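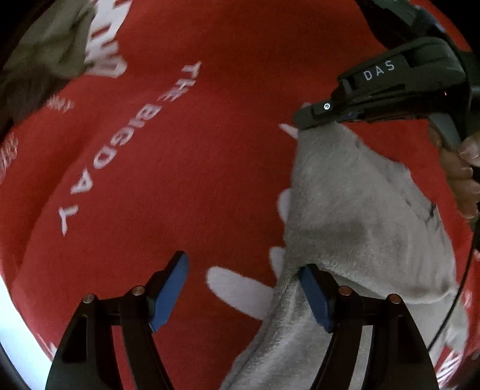

Sirnus Handbook > Handling Soft Goods > Chapter 12

Chapter 12. When the Cloth Does Not Let Go

Last updated: December

Most failures with cloth are quiet. A rigid part falls and makes a noise, so the operator stops. A piece of fabric stays on one finger, or takes a second piece with it, and the record still says that the grasp was good.

This chapter begins with one such failure. At the Fellby workshop, two hand-held grippers were used to lift a soft gray cloth lying on red printed fabric. One gripper held the top edge. The other pinched the cloth lower down with one pad, while its opposite pad was still free. The force signal rose above the limit, and the software, named Thaler, marked the grasp as closed. When the grippers moved apart, the cloth slipped from the lower one and its pad caught the red fabric. The pull twisted the operator's wrist. The injury was small, but the same false mark was later found in 12 of 500 recordings.

Nhyira Quaye, who examined the case, named two causes. The limit was tested on one finger only, and the stop button could not be reached with both hands occupied.

After this chapter you should be able to explain why contact at one pad is not a grasp, set a force limit for both fingers, and place a stop control that works by foot. Read Section 12.1 before you do any exercise with two grippers.

Comments

dureleo_lab: Does the limit in 12.1 apply also for thick fleece? Ours trips too early.

M. K.: We had the same problem with towels. The foot pedal helped us much.

reader2352: The link to Section 12.2 does not open for me.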